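Teaching the clearing job at Killach
Last updated: 19 Feb 2025

I have worked the terrace shift at Killach for long enough to have opinions on how a table gets cleared, and since May a part of that work has been done with a gripper in one hand. 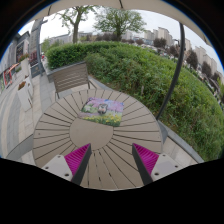 A reader commented on the previous post that recording your own job for a machine is the same as training your replacement, and that the extra pay should reflect it. The second half I agree with. The first half depends on which part of the job is being recorded, so I will set out what we do and what has changed on the rota.

The robot is called Undov. It is meant to clear and reset outdoor tables between sittings: cups, cutlery trays, printed cards, anything left flat on the top. The recording software comes from Zornden. We do the task by hand with the gripper tool, two ribbed fingers with a wide opening, and each attempt is logged as one episode. The target for the first round was 1,000 episodes. We had 700 by the end of the second week and then slowed down, as the easy objects were finished and the flat ones were left.

Flat prints are the worst item on the list. On a table with radiating slats there is a gap every few inches, and a finger that comes in low can drop its tip into one. Going for the middle of a print does nothing useful, and pinching a corner bends it. What works for me is to slide the print toward the rim until it overhangs, then close on the overhang. I do this with bare hands without thinking. With the gripper I had to work out the steps again, and I now clear tables slightly differently on ordinary shifts as well.

Of the episodes I recorded myself, 77 were rejected at review. Most of them had one of two faults: the print left the view before the fingers closed, or I used my free hand. The second fault is hard to stop. Holding the print still with two fingertips is a habit, and you only notice it at playback.

Changes for staff so far:

Recording is done in blocks inside the normal shift. At first a block could run for two hours. After complaints about wrists it was cut, and there are now five people on the recording list so that the same person does not get it every day.

The closing shift lost an hour. Management's reasoning was that resets would be faster. They were not faster at that point, as Undov was not running on the terrace yet, and the hour was given back after we raised it.

Review has become a paid task. Whoever does it sits indoors and marks episodes as usable or not. It is dull, but it suits people who cannot carry trays for a full shift, and two of the older staff asked for it permanently. Neither has had an answer.

Sabbagh, the other site, took the opposite route and brought in outside operators for the recordings. Their episode count went up faster than ours. Their operators also stacked cards in an order that the terrace staff never use, and the staff were then asked to adopt it – I would count that as a cost, though it does not appear on any sheet I have seen.

On the replacement question, the contract wording covers the current season only. I have asked for the next version in writing and will update this post when I get it. The next recording round adds wet tabletops and folded napkins.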